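Three Hands on Loan

The Allano arrived in a foam-lined case with its own little hex keys. The Lillora arrived in a padded envelope. The Geerts arrived in a box that had once held a rice cooker, with a handwritten note that said "left finger squeaks, ignore."

I had asked for three hand-held grippers and ten days. A hand-held gripper is what you get when you take the business end off a robot, bolt a camera to it and make a person carry it around. The person does the chores, the camera watches the fingers, and later on a robot is supposed to learn from the footage. In the meantime you walk around your own home picking up socks with a tool that costs more than your washing machine.

In the Allano's case, a good deal more. It lists at $2,000, and it feels like it. The trigger has a long, even pull and the jaws close dead parallel every time. I did the kitchen with it first: mugs, spice jars, a box of tea. Perfect. Then I tried a dish towel. The Allano closes on cloth like a man shaking hands through a car window. Its pads are flat and stiff, and anything thinner than a pencil lying flat on a counter might as well be painted there.

"It's a machine shop gripper," said Wen-hsiung Peng, who tests arms at Dornlow and has used all three for longer than I could stand to. "They put a handle on it and called it a home product."

The Lillora goes the other way. At $400 it's the cheapest of the bunch, with rubbery fingers that fold themselves around whatever you point them at. It loved the dish towel. It also loved the corner of the drawer, the drawer handle and, for one long minute, my sleeve. The trouble comes when you want one object out of a group. You go in for a hair tie and come out with the hair tie and two of its friends. For training footage that's a real problem. A robot that learns from me will learn that this is how it's done.

I also had trouble with the Lillora's camera, which sits so low that the fingers hide most of what they're holding. Afroza Marikar, who labels this kind of video for a living, sent back my first batch with a polite email asking what I'd been picking up. I had to admit I didn't know either.

So I came to the Geerts with low hopes and a can of silicone spray. It's an ugly thing. The fingers are black, angular and full of holes, with the screw heads right out in the open, and a blue strap runs across the body as if somebody had packed it for a flight. But the hollow fingers give a little when they meet something hard and stay narrow enough to get down between things, and the camera sits back far enough to see both tips and a fair stretch of what's past them. It was the only one of the three I took to a bed covered in small stuff and didn't regret it by lunch.

Beds are worse than tables. The surface sinks when you push on it, and fluffy things lie next to slippery things with beads in the gaps. Meron Jemal, who designs tests for a living and has very little pity, told me to skip the kitchen altogether and start there. I should have listened. A gripper that can handle plush fur, a ruffled scrunchie and a crimped snack wrapper is going to be fine with your mugs.

By the end I had 1,703 grasps on file, a sore thumb and strong feelings about trigger springs. The Allano is going back in its foam. The Lillora I'd buy for anyone whose robot only ever does laundry. The Geerts still squeaks. The spray did nothing.

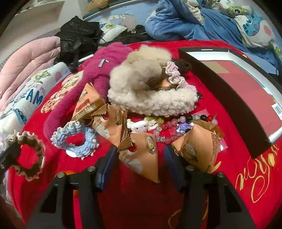 MIZANUR THAMBIAH

Choco-Mallos in the grip zone, with the Geerts coming in from below. A second round of tests, on carpet, is planned for August.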